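Clomivero: Two-Arm Tap Fitting
Project report, section 4: The wrist overload fault

4.1 Background

The Clomivero project set out to have two low-cost arms fit and remove a water tap on a plastic pipe stand. The arms share one aluminium rail and are run by the Turkus control program. Section 3 covered the build. This section deals with the fault that stopped testing in April and cost us most of the time set aside for the second round of trials.
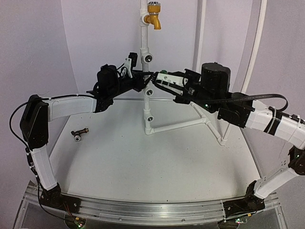
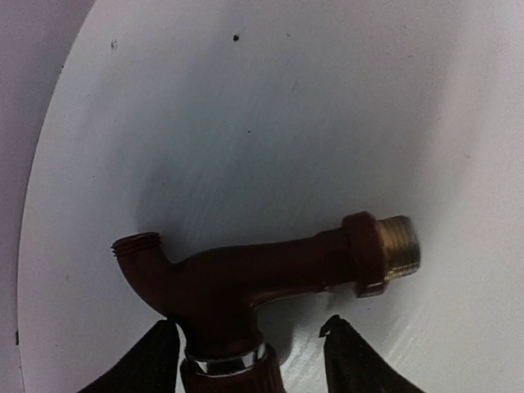 The fault was an overload trip on the wrist servo of the left arm, followed by a loss of hold at the gripper. Turkus reported it as code 9. The trip came most often when both grippers were working close together in front of the stand, where the two arms nearly touch and neither has much room to give way. It also came during pick-up of the brown tap with the brass inlet thread, which lies on its side with a finger to either side of the handle end. In that position the weight of the long body acts well away from the grip, and the wrist has to resist the twist.

4.2 What was recorded

The log for the second round holds 602 attempts. The servo limit was set to 500 in the units used by Turkus, and load was sampled throughout each attempt. On a normal pick the load rose as the fingers closed, dropped slightly, then stayed level. On a faulty pick it kept climbing after the fingers had stopped moving. The trip then cut torque to the whole wrist, so the arm sagged and anything in the gripper was released. On one attempt a tap fell from above the stand and chipped a printed finger. No one was within reach, but the rules at the time allowed a person to lean in and straighten a part while torque was on.

4.3 Cause

We first suspected the cables, and replaced the left wrist lead. The fault came back the same afternoon. A bench test with a Rendent load cell then showed that the closing command asked for a position the fingers could not reach with a tap between them. The servo pushed against the part until it tripped. The same command had been used in the Mateos project, where the parts were soft foam and the error did no harm. We had copied it over without checking.

Contact between the two grippers made matters worse. Turkus checks each arm against the table and the stand - it does not check one arm against the other.

4.4 Changes made

The closing command now stops when load has stayed level for a set time. On a trip, the wrist holds its last position at reduced torque. A keep-out zone was added between the arms, and the second arm waits outside it unless the step needs both. Hands stay behind the rail until torque is off.

The load log was also extended to 2,000 samples per attempt, as the old length often ended before the trip. Code 9 has appeared twice under the new settings, both times with the arms in contact during a shared step. That case remains open and is carried over to section 6.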